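Welcome, and thank you for stopping by! These are the questions that land in the Tondell inbox most often, usually from people standing at the sink with a sponge in one hand and a phone in the other. We've tried to answer them the way we'd answer a friend, so forgive us if we wander a little.

## How often should I replace my kitchen sponge?

Every 2 weeks is a good habit for a sponge that gets used daily. If you cook a lot of meat or eggs, or you have a big family and the sink is never really empty, go sooner. If it smells, throw it out today, whatever the calendar says. I know it feels wasteful (I grew up in a house where a sponge was kept until it came apart in your hand), but an old sponge mostly moves yesterday's dinner onto today's plates.

## Can I clean one in the microwave or the dishwasher?

You can, and it helps for a while. A trip through the dishwasher with the heated dry turned on is the easier way. If you use the microwave, the sponge has to be soaking wet and must not have any metal in it, and please let it cool before you reach in, because the water inside gets very hot. Neither one makes an old sponge new again. Think of it as a way to get to the end of those two weeks in better shape.

## What's the difference between all these scrubbers?

Soft cellulose sponges are for glasses, counters, and anything that scratches. Nylon scouring pads are for baked-on food. Mesh ones rinse out beautifully but don't hold much soap, so you'll be reaching for the bottle more often. Steel wool is for bare stainless steel and the occasional oven rack, and it should stay far away from nonstick.

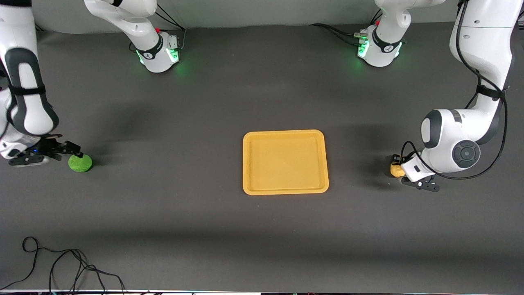 Shape matters more than people expect, and we get a surprising amount of mail about it. Rectangles fit the little holders that come with most sinks, and their corners get down into the edges of a casserole dish. Rounds are nicer in a bowl or a mug, as you can turn them in one motion without folding anything over. A round one in bright green, with that fuzzy sort of surface, is also very easy to spot on a dark counter, and I've come to believe that a scrubber you can find is a scrubber that gets rinsed and put away. If you have a dark sink too, do yourself a favor and skip the gray ones!

## Is color coding worth the trouble?

We think so, and it's hardly any trouble. Pick one color for dishes, another for counters, and a third for the floor or the bathroom, and then tell everyone in the house, more than once if there are teenagers. The Stanik chart on our downloads page has a version you can tape inside a cabinet door, with blank boxes so you can use whatever colors your store carries.

## Will a scrubber scratch my nonstick pans?

The rough side of most sponges can. Look for a package that says it's safe for nonstick, and even then go gently. Fill the pan with warm water and a drop of soap, leave it while you eat, and most of what's stuck will slide off by the time you're done. If you can already see the coating flaking, it's time for a new pan, I'm sorry to say.

## Where should I keep it between uses?

Somewhere it can dry on every side. Squeeze it out hard and stand it on its edge, or set it on a rack with open slats. A closed dish or the bottom of the sink is the worst spot. Our Lencho rack hangs over the divider in a double sink, but a binder clip makes a perfectly good stand, and you probably have one in a drawer.

## Can I compost it?

Plain cellulose and loofah, yes, if there's no plastic scrubbing layer glued on. Cut it into small pieces first, and leave out anything that has soaked up bleach or grease. The Husura line is plain cellulose all the way through. Everything else on our shelves goes in the trash, unfortunately.

## Do you sell by the case?

We do! Cases come in 18 or 300, and the bigger one is meant for restaurants and schools. Orders placed before 4 in the afternoon go out the same day, except in February, when we close the warehouse for inventory and things run slower.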